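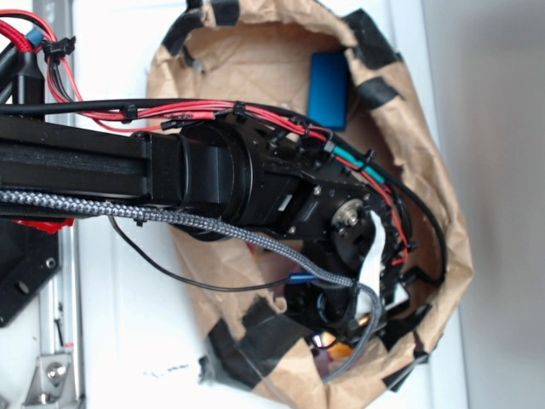 The brown paper bag, crumpled as ever.

There is a drawer in my kitchen that no longer opens. Behind it, pressed flat by their own ambition, are the paper bags. I could not tell you when it began. One day I was a man who brought a bag home from the bakery, folded it and felt pleased with himself, and the next I was easing a butter knife into the gap to free a spatula.

Mine is not a rare complaint. In Lutcombe, where I have lived long enough to be asked for directions but not long enough to know the answer, every household seems to have such a drawer, or a cupboard, or in one case a bath. The town's shops gave up plastic in stages, the greengrocer first and the chemist last, and brown paper rose to fill the hole. It was meant to be the end of a problem. What it did was move the problem indoors, where it rustles.

Paper has manners that plastic never had. A plastic bag could be stuffed inside another plastic bag and hung on a door for a decade without a pang. A paper one asks to be folded. It has creases already put in by the maker, like a map, and like a map it will only go back along them once. After that you are making it up, and by the third trip to the shops the thing has the posture of an old hat.

Tastent, the delicatessen at the bottom of the hill, is where most of mine come from. Its bags are good and stout, and I have paid over 16 pounds for what was in some of them, which may be why I can't throw them out. Itziar Peñalver runs the counter and has watched the town's habits closely. She charges for a new bag and gives a small discount to anyone who brings one back. In theory this should have emptied our drawers. In practice, she says, people remember the bag at the exact moment she finishes wrapping the cheese, clap a hand to the forehead and buy another.

"They all do the same face," she told me. "I could draw it."

I began asking about what happens to the rest. Some go under the cat's dish. Some line the compost caddy, a job they do nobly until the tea leaves get through. Children cut eyeholes in them. My neighbour ripens pears in hers, and swears that a banana put in beside them speeds things along, although she has never been patient enough to leave the lot alone and find out.

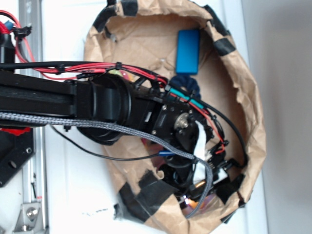

Pirmin Kuster thinks we are all being far too precious about it, and that a bag which has carried one loaf home without splitting has done its work and may be let go with thanks. He puts his in the recycling the same evening. He has a drawer full of cutlery, which he mentioned twice.

I find this view hard to argue with and impossible to adopt. I was raised by people who ironed wrapping paper. My grandmother kept string in a tin marked "string, short", and beside it stood a second tin, of string too short for the first. To drop a sound bag in a bin, even the correct bin, would bring her up through the lino.

So I went the other way and tried to get organised. A shop called Janssen sells a holder for the purpose, a sort of upright toast rack for bags, and I bought the Muso, the larger of the two models. It holds 12. I had, at the last reckoning, a reckoning I was made to carry out by my own family, 141. The rack now stands on the worktop looking smart and the drawer remains shut.
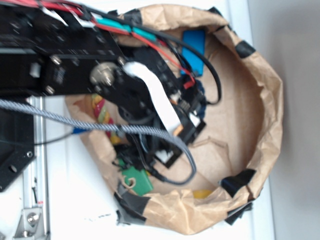
How many times should one paper bag be used? As many as it will stand, and keeping anything wet away from the bottom will get you a few more.

That was the gist of the advice at the library's household evening in March, where I had hoped for something stronger. The rest of the session was given over to jam jars. I gather jam jars are worse. A woman in the row ahead spoke about her lids with real feeling, and was given a leaflet.

I did come away with one useful thing. Fold the bag in half, then in half again, and slide it inside its larger cousin, and you have something like a book, which can be stood on a shelf between actual books. Mine are between the atlas and a history of canals. Visitors have yet to remark on them. My wife has remarked.

As for the drawer, I got the knife in again last week and worked it from side to side until something gave. Out came the spatula, and a candle we had been missing since the last power cut, and a single bag from a bakery that has since become a nail bar. I folded it along its creases and put it back.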